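April, late, second coffee.

Noura's ablation finished overnight: 2198 simulated episodes, half with the clutter shuffled and half without. Shuffling helps. It helps by 2 points, a number I could have gotten by sneezing on the random seed. 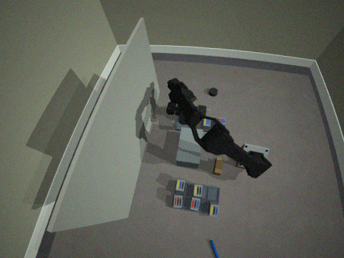 Joni wants 700 more before we write anything down. Joni always wants 700 more. I asked what happens if the gap closes and he said then we've learned something, in the voice of a man who isn't writing the paper.

Spent the afternoon on the wall color question instead. Haziq thinks the policy is reading the background to guess where the arm is, so we're rerunning Brusia with the room repainted every episode. 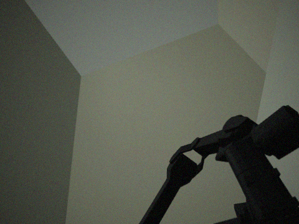 First 470 are in and success dropped, so Haziq is unbearable. Leonor asked if we'd tried turning the lights up. Put it on the list under Sitompul, where ideas go to nap.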